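Household tool case

A household tool case is a portable container in which a small set of hand tools is stored in molded compartments. Most open flat, so that the lid and the base both hold tools. Common contents are a hammer, pliers, screwdrivers and a tape measure.

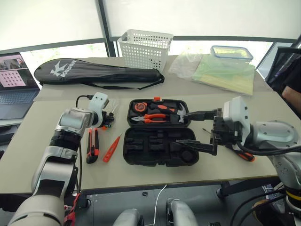
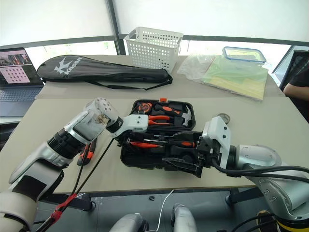
Molded tool cases, open on a table.

Each compartment follows the outline of one tool, and a missing item can be noticed before the case is closed. The Karkach pattern, introduced by Gaétan Sawatzky, has 12 compartments. Its successor, the Illar, added a deeper recess for round items. Replacement tools from other makers often do not fit.

See also: Toolbox; Tool roll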